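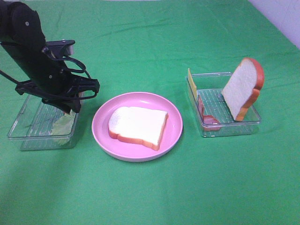

회사 이름이 찍혀 나오는 수료증이니 현장 어디서든 알아준다는데, 정말 그런가요?

퇴근후선반
2024년 1월 15일

제목에 쓴 말은 Wistville 기술대학 야간과정 설명회에서 들은 겁니다. Trutance가 후원하는 유압 정비 과정이고, MacKinnon 실습동에서 진행한다고 합니다. 수업 시간은 모두 합쳐 100시간, 끝나면 학교 직인과 Trutance 로고가 같이 들어간 수료증을 준답니다.

저는 지금 작은 가공업체에서 범용선반을 돌리고 있고, 설비보전 쪽으로 옮기고 싶어서 알아보는 중입니다. 솔직한 심정으로는 반쯤 의심하고 있습니다. 설명회에서 나온 얘기가 대부분 건물 얘기였거든요. 간판 제막식을 크게 했고, 누가 와서 축사를 했고, 장비를 기증받았고. 그런데 제가 손을 들고 "그 장비를 수강생 한 사람이 몇 시간이나 만져보느냐"고 물으니까 조별로 돌아가면서 충분히 한다는 답만 돌아왔습니다. 충분히가 얼마인지는 끝까지 못 들었습니다.

걸리는 점이 몇 가지 더 있습니다.

강의계획서를 보면 앞부분이 전부 Flolutix라는 온라인 학습 프로그램입니다. 집에서 영상 보고 화면에서 밸브를 끌어다 회로를 완성하는 식이라는데, 이 시간도 100시간에 들어간다고 합니다. 그럼 실습동에 들어가 있는 시간은 대체 얼마나 되는지 모르겠습니다. 계획서에는 '혼합형'이라고만 적혀 있습니다.

취업률은 안내 책자에 100%라고 나와 있습니다. 작게라도 기준이 붙어 있을 줄 알았는데 앞뒤로 다 뒤져도 없더군요. 언제 조사한 건지, 원래 다니던 회사에 그대로 다니는 사람도 취업자로 치는 건지, 전공 쪽으로 간 사람만 센 건지 모릅니다. 이런 숫자를 보면 저는 오히려 믿음이 떨어집니다.

그리고 수료증이 자격증은 아니지 않습니까. 이력서에 넣었을 때 채용하는 쪽에서 어떻게 보는지가 제일 궁금합니다. 다녀오신 분이나 채용 쪽에 계신 분 계시면 부탁드립니다. 수강료가 비싼 편은 아닌데 야간이라 잔업을 포기해야 해서, 저한테는 그쪽 손해가 더 큽니다.

기름장갑

저는 Trutance 과정은 아니고 다른 학교에서 비슷한 후원 과정을 들었습니다. 지금은 제지공장 설비보전에 있고, 신입 면접에도 가끔 들어갑니다. 그 입장에서 적어봅니다.

수료증 자체로 당락이 갈리는 걸 본 적은 없습니다. 후원사 제품을 쓰는 공장이라면 눈이 한 번 더 가긴 합니다. 거기까지입니다. 우리 공장은 유압 쪽에 여러 회사 물건이 섞여 있어서 특정 회사 로고가 있다고 해서 더 쳐줄 이유가 없습니다. 면접에서 제가 물어보는 건 늘 비슷합니다. 실린더가 느려졌을 때 어디부터 보느냐, 압력계를 어디에 물려봤느냐, 작업 전에 잔압을 어떻게 뺐느냐. 손으로 해본 사람은 대답이 좀 지저분하게 나옵니다. 커플러가 안 빠져서 고생했다든지, 회로도하고 실제 배관이 달랐다든지 하는 얘기가 섞여요. 화면에서만 해본 사람은 순서가 아주 깔끔한데 잔압 얘기를 빼먹습니다.

그러니 간판에 누구 이름이 붙었는지는 접어두시고 학교에 전화해서 이렇게 물어보세요.

시간표에서 실습동에 실제로 들어가는 시간만 따로 뽑아달라고 하세요. 말로 듣지 마시고 메일로 받으세요. 답을 못 하면 학교도 안 세어본 겁니다.

실습대 하나에 몇 명이 붙는지. 제가 다닌 데는 실습대에 4명이 붙었는데, 한 명이 렌치를 잡으면 나머지는 구경입니다. 성격 급한 사람이 한 조에 있으면 그 사람만 실력이 늡니다. 2명이면 다닐 만하다고 봅니다.

고장 낸 상태에서 시작하는 실습이 있는지. 새 부품을 조립해서 잘 돌아가는 것만 확인하고 끝나는 과정이 많습니다. 현장에서 그런 일은 거의 안 생깁니다. 내부 누유가 있는 실린더나 스풀이 뻑뻑한 밸브를 일부러 물려놓고 찾게 하는지 물어보세요.

강사가 학교 소속인지 후원사 소속인지. 후원사에서 나온 분은 자기 회사 제품은 정말 잘 압니다. 그 대신 다른 회사 제품 얘기가 나오면 말수가 줄어듭니다. 나쁘다는 게 아니라 감안하시라는 뜻입니다.

평가 방식도 보세요. 출석만 채우면 나오는 수료증인지, 실기에서 떨어지는 사람이 있는지. 떨어지는 사람이 없다고 자랑하는 학교는 저는 좀 다시 봅니다.

취업률은 저도 안 믿습니다. 야간과정은 재직자가 많으니까 들어올 때 이미 취업자인 사람이 대부분이었습니다. 그걸 그대로 세면 그런 숫자가 나오겠죠. 이 학교가 그렇게 셌는지는 제가 모르니 물어보실 일이고요. 조사 시점, 조사 대상, 응답한 사람 수를 달라고 하면 됩니다. 국가기술자격 쪽을 같이 준비하실 거면 이 과정이 응시에 조금이라도 보탬이 되는지도 시행기관에 직접 확인하세요. 학교 상담실 말만 듣고 갔다가 허탕 친 동료가 있습니다.

쇳밥오래

그냥 다니세요. 의심만 하다가 나이 먹습니다. 저도 야간 다녔고 지금 잘 벌고 있습니다. 건물도 새로 지었다는데 뭐가 문제인지 모르겠네요. 회사에서 돈 대고 장비까지 넣어줬으면 그만큼 사람이 필요하다는 뜻이겠죠. 수료하면 거기서 데려갈 겁니다.

퇴근후선반

쇳밥오래님, 채용으로 이어진다는 말은 설명회에서도 안 나왔습니다. 제가 물어봤는데 '채용 연계를 협의 중'이라고만 했습니다. 협의 중이라는 말은 저희 회사 사장님도 월급 얘기할 때마다 쓰십니다.

기름장갑님 말씀대로 학교에 메일을 보냈습니다. 실습대 인원하고 실습동 시간, 취업률 기준 세 가지만 물었습니다. 답이 오면 올리겠습니다.

야간반수료

작년 9월에 그 과정을 시작해서 끝까지 다닌 사람입니다. 설명회 분위기가 어땠는지 눈에 선하네요. 좋았던 것과 별로였던 것을 나눠서 적습니다.

별로였던 것부터 적자면 Flolutix가 생각보다 깁니다. 영상은 배속이 안 되고, 다 보면 퀴즈가 나오는데 오답 설명이 부실합니다. 회로 기호를 전혀 모르는 분한테는 도움이 될 거고, 도면을 조금이라도 읽던 분한테는 시간 때우기에 가깝습니다. 접속 기록이 출석으로 잡혀서 건너뛸 수도 없습니다. 번역도 어색합니다. 릴리프 밸브를 '안심 밸브'라고 써놓은 화면이 있었는데 건의했더니 전달하겠다고만 하고 수료할 때까지 그대로였습니다.

MacKinnon 실습동은 시설만 놓고 보면 괜찮습니다. 조명이 밝고 환기도 잘 됩니다. 다만 주간 학생들이 쓰고 난 뒤에 들어가는 거라 공구판에 빈자리가 많았습니다. 토크렌치가 없어서 옆 조에서 끝날 때까지 기다린 날도 있었어요. 저는 나중에는 자주 쓰는 소켓을 집에서 들고 다녔습니다.

기증 장비 중에는 수강생이 손을 못 대는 것도 있었습니다. 견학 오는 분들한테 보여주는 용도인지 저희가 쓸 일은 한 번도 없었습니다. 강사님께 물어봤더니 안전교육 이수자만 쓸 수 있다는데, 그 안전교육이 야간반 시간표에는 없었습니다.

좋았던 건 후반부 고장진단입니다. 기름장갑님이 말씀하신 그런 실습이 있긴 있습니다. 강사님이 미리 오리피스를 막아놓거나 배선을 바꿔놓고 찾으라고 합니다. 이때가 제일 많이 늘었습니다. 문제는 이게 너무 뒤에 몰려 있어서 잔업 때문에 빠지는 사람이 많다는 겁니다. 다니실 거면 앞쪽을 빠지더라도 뒤쪽은 꼭 나가세요. 앞쪽은 집에서 보충이 되는데 뒤쪽은 보충이 없습니다.

조 인원은 제가 다닐 때는 날마다 달랐습니다. 결석이 많은 날은 거의 혼자 했고, 다 나온 날은 어깨너머로 봤습니다. 그러니 학교에서 인원을 답해줘도 정원 기준인지 실제 출석 기준인지 다시 물어보셔야 합니다.

취업 쪽은, 같은 반에서 Trutance에 들어갔다는 사람 얘기는 못 들어봤습니다. 제가 모르는 것일 수도 있습니다. 저는 원래 다니던 회사에서 부서만 옮겼고, 수료증보다는 면담 때 고장진단 실습일지를 들고 간 게 먹혔다고 생각합니다. 실습일지는 제출용하고 별도로 본인 것을 꼭 따로 써두세요. 학교에 낸 건 돌려받는 데 한참 걸렸습니다. 사진은 촬영 금지 구역이 있으니 먼저 물어보고 찍으시고요.

수료 설문도 하나 알려드리자면, 문항에 '현재 일을 하고 계십니까'가 있었습니다. 저는 네라고 썼습니다. 책자의 취업률이 여기서 나온 건지는 모르겠지만, 그 뒤로 취업에 관해 연락받은 적은 없습니다.

퇴근후선반

자세한 글 감사합니다. 설문 문항 얘기를 읽고 나니 취업률은 머릿속에서 지웠습니다.

학교에서 답이 오긴 왔습니다. 실습동 시간은 '개강 후 조별 편성에 따라 변동'이고, 인원은 정원 기준으로만 알려줬고, 취업률은 담당 부서가 다르니 그쪽에 문의하라고 합니다. 담당 부서에는 다시 메일을 보내놨습니다.

일단 등록은 미루고 야간반 수업을 하루 참관할 수 있는지 물어보려고 합니다. 고장진단 하는 날로 잡아달라고 할 생각인데, 혹시 그 과정에서 참관을 허락받아 보신 분 있으면 어디에 말해야 하는지 알려주세요.

야간반수료

참관은 상담실 말고 실습동 사무실에 직접 말씀하세요. 상담실은 설명회로 다시 오라고 할 겁니다. 안전화는 본인 것을 가져가셔야 들여보내 줍니다.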